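Tridholm headlamp — charges off USB or no?

skurnow_fan
Got the Tridholm 200 last week. Box says rechargable but theres no cable and no port I can find. Am I missing something?

pete457
Port is under the rubber flap by the battery door. Pull hard. Cable sold separately — cheap of them.

Cempaka Tuhumury
Not on the older one. Mine takes 3 AAA and that's it. Check the label inside the door.

skurnow_fan
Will look tonight.

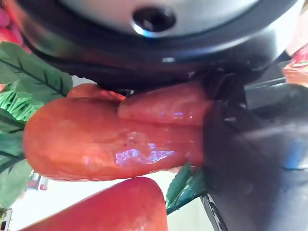
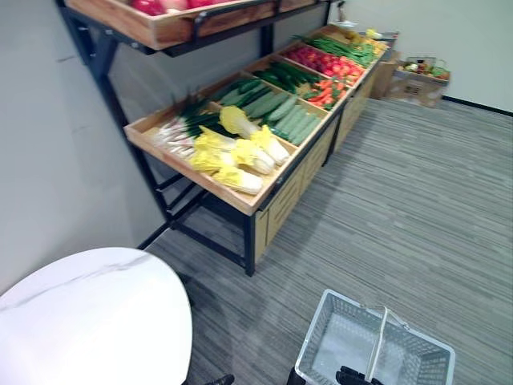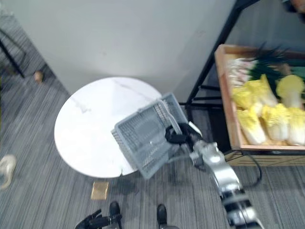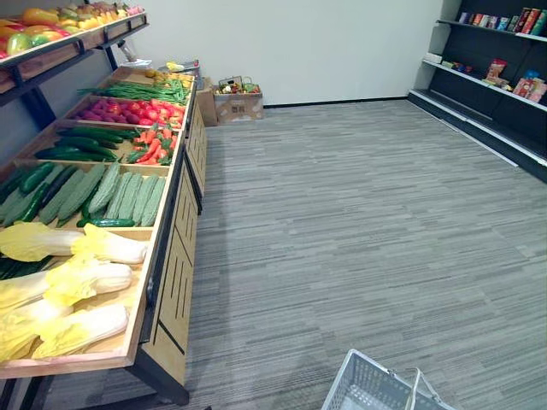

OK found the flap. Port is there. But it only runs 12 minutes on high, then drops to dim. Bad battery?

pete457
Normal. It steps down so it doesn't cook itself.

Cempaka Tuhumury
Disagree. Mine holds high way longer than that, had it since November. I'd send it back.

pete457
Yours is on AAAs, diffrent light. Not the same thing at all.

lowbeam
Had the same with a Trornetti. Full charge overnight fixed it. Try that before returning.

skurnow_fan
Ok charging now. Red light on — will post tomorow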